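Rapport d'avancement – projet Fusine, jeudi 11 octobre 2018

Depuis notre bilan de mai, les ateliers de cuisine anti-gaspi ont pris un bel élan ! Nous comptons 63 inscrits, et le groupe de Juven a demandé 2 séances de plus. On y parle conserves, fanes, pain rassis, et les recettes circulent déjà d'un quartier à l'autre.

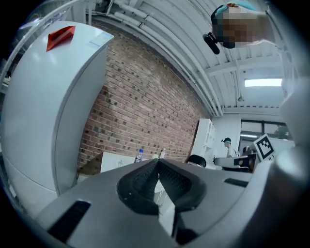
Ateliers et conservation

Le module sur le rangement du froid plaît énormément – les participants repartent avec une fiche à coller chez eux. À Pokov, 10 séances ont eu lieu. Le livret de recettes est à la relecture chez Hamada. Reste à fixer le calendrier d'hiver et à valider le devis d'impression.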